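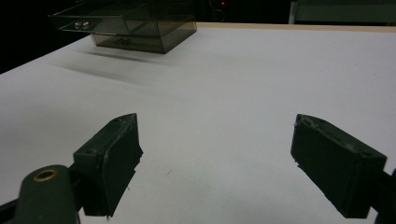
How do you show a robot a job without writing any code?

You do the job yourself while holding the same kind of gripper the robot will use, and a camera on the gripper records what it sees and how it moves. The recordings are then used to train the software that drives the arm. The other common way is to steer the arm itself from a second set of controls, and we use both.

That question came up more than any other at the November open evening, so the rest of this item goes over how the Killgate project works and where it has got to.

Killgate began as a small piece of work on putting things away: opening and closing containers, picking up small parts, setting them down in the right spot. Nokuthula Swanepoel runs the hand-held side. Khang Lò looks after the remote-control rig at Drillby, where the arm is. The two sets of recordings are kept apart until the training stage and carry different labels, as the movements don't look much alike. People with a gripper in their hand move quickly and cut corners. People at the controls stop and start.

We now have 2439 recordings that have passed checking. Of these, 200 came from the remote-control rig and the rest from the hand-held grippers. The difference is mostly down to time. A new person can pick up a hand-held gripper and be making usable recordings the same morning, while the rig takes a couple of days to get comfortable with. Khôi Khúc spent his first week on it knocking things over and says he would still sooner use the hand-held one.

Checking is slow work. Giang Trương goes through each recording and throws out any where the camera was covered, the tracking jumped or the person changed their mind halfway through. In the last batch 134 were thrown out. Most of those were tracking faults, which we put down to people turning the gripper too fast at the start. The instructions have been changed. Please hold the gripper still over the table for a moment before setting off, open the fingers fully, and then go to the object at an ordinary pace. If you drop something, finish the recording and mark it as a drop. Don't pick the thing up and carry on.

Some people have asked whether mistakes are any use. A few are. If you miss a handle on the first try and get it on the second, leave it in, and the arm may learn to try again. What we can't use is a recording where a second person reaches in to help.

The first trained version ran on the arm at Drillby before the break. It was given 100 attempts at a simple pick and place with the object moved between attempts. Hagos Araya has the full results and will send them to anyone who asks. In short, it did well when the object was near the middle of the table and poorly when it was close to the back edge. Our recordings have very few starts from the back, so that is the gap to fill next. When you set up, please vary where things stand, including the far corners.

Two practical matters. The hand-held grippers are signed out from the store at Vinholm, and the sheet needs both your name and the number on the handle. Finger pads with chipped edges can stay in use as long as they still close flat against each other; if they don't, put the gripper on the repair shelf with a note. Batteries go back on charge at the end of every session, even a short one.

Recording starts again after the holiday with drawers and lids. Khang would like four more people for the rig and will train them in pairs. No experience is needed, but you should be able to come to Drillby for two full days in a row. Names to him or to Nokuthula, please.

27 December 2024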